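Notebook, vocab project, October, started 7.40 am

Kettle on, results in, and I'm very happy with this round! Writing it down before I-seul gets in and starts asking for the numbers.

Where we were: the Dirnar deck had 3,000 Turkish words sorted purely by frequency. Learners got through the first stretch quickly and then stalled in the suffixes. They knew ev (house) perfectly well and went blank at evlerimizden (from our houses), even though every piece of it had already been taught somewhere. Volkan has been saying this for months, and he was right.

So we cut the deck to 1,000 base words and built 414 short sentences on top, each one adding a single new ending to a word the learner already has. Ev, evim, evimde, evimdeyim. You can feel it stack up. I tried the first batch on myself with the Korean interface switched on (a mistake, my Korean is dreadful) and still got the Turkish endings right.

What came back from the Troneo class: vowel harmony is now mostly a listening problem. People pick -lar or -ler correctly by ear well before they can explain the rule, so I want to move the rule card later, maybe after the second set of plurals. The four-way endings (-ı, -i, -u, -ü) are still rough. Volkan's idea is to record them in little sung groups, which sounds silly and which I love.

Audio: 269 clips still need redoing. The old ones have a click at the start, and the soft g (ğ) is swallowed completely in the slow versions. Volkan can do the re-reads if we get the quiet room at Drestel. Ask for mornings, the afternoon traffic is awful.

To do:
- swap the "pencil" sentences, far too many pencils
- kitap / kitabı needs its own card, the p to b change keeps catching people
- check dotted and undotted i in the search box, typing "ışık" still brings up nothing
- send Uysal the new sentence list, with the colour coding left in

I-seul wants to try the same stacking for Korean particles next. Yes please! She has a first page sketched already, so I'll sit down with her after lunch and see how far we get.

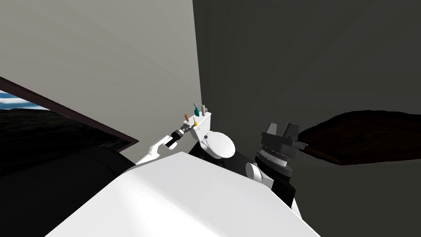
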